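Course Home Syllabus Readings Handouts Discussion
Unit 6: Task Transfer and Job Content
August – prepared by Abhishek Negi
Reading time: 4 minutes

6.1 Scope

Unit 5 treated automation as substitution: a machine takes over a task and the hours for that task fall to zero. The unit now turns to the period before substitution, when the task is still done by hand but is also being recorded as motion data. The case is Orevent, a packing and light assembly firm, and its contractor Cuvunent, which supplies the recordings used to train the packing arms.

The relevant job title at Orevent is "demonstrator." A demonstrator performs a handling task with a hand-held gripper in place of bare fingers. Part of the work is done at the Vevivholm site and part in private homes, where rooms and surfaces vary more than they do on a shop floor.

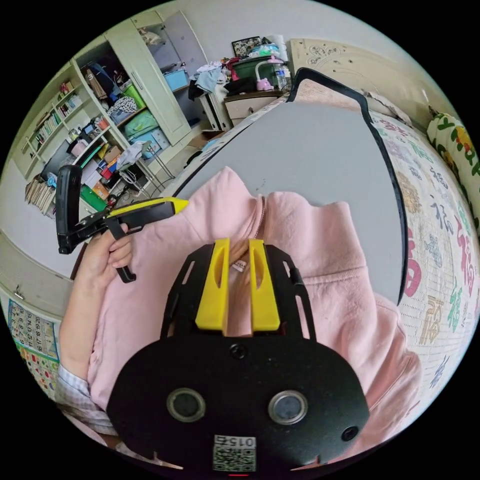 Fig. 6.1. Hand-held gripper in use during home-based work.

6.2 What changes in the task

Compare a packer and a demonstrator on the same fold-and-place task. The packer is judged on output per shift. The demonstrator is judged on accepted recordings. A recording may be rejected for a hesitation that would cost a packer nothing. Three effects follow.

Pace. The demonstrator works slower than the packer, by instruction. In the Bisht schedule (see Readings) a full batch is 3000 accepted recordings, divided among six demonstrators.

Skill. Fingertip feel is lost, since contact is made through the gripper. Workers with long packing experience report having to relearn grips they no longer think about.

Supervision. The line lead is replaced by a reviewer who sees the recording later. Correction arrives after the shift, sometimes as late as Sunday for work done earlier in the week.
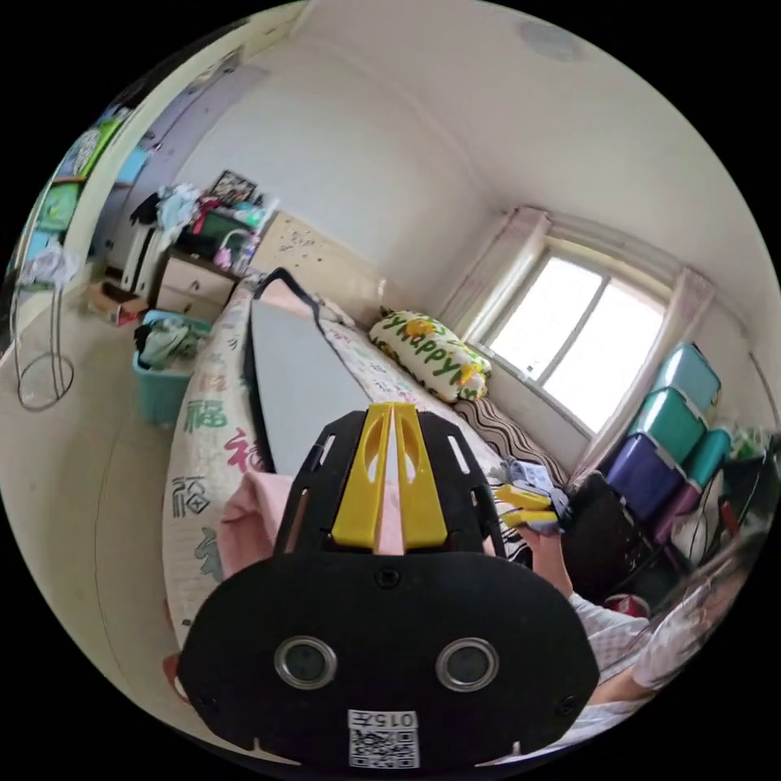 Comment from the discussion page, posted by Bisht: the schedule shows batch size but not rework. I would ask students to add rejected recordings to the hours before comparing pay. On my reading the hourly rate then drops below the packing rate, and the notes should say so.

The point is accepted. Use total hours, including rejected work, in Exercise 2.

6.3 Home as workplace

Moving the work into homes shifts some costs to the worker: floor space, storage, lighting, and setup time. Orevent pays for 40 minutes of setup per shift and nothing for clearing up afterward. Break rules written for the plant assume a shared stop time – there is none at home, and the break is often skipped to finish a batch.
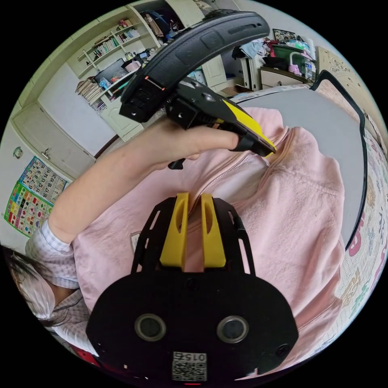

Privacy is the second cost. Recordings made in a home may hold details of the household that have no bearing on the task. The contract gives Cuvunent the right to keep them but sets no retention limit. Plant recordings fall under the existing site agreement and are not affected.

6.4 Exercises

1. List the tasks of a packer and of a demonstrator. Mark those that appear in both lists.
2. Recompute the effective hourly rate with rejected recordings included. State your assumed rejection rate.
3. Draft a retention clause for home recordings, four sentences at most.

Bring Exercise 2 to the section meeting. Exercise 3 is collected with Unit 7.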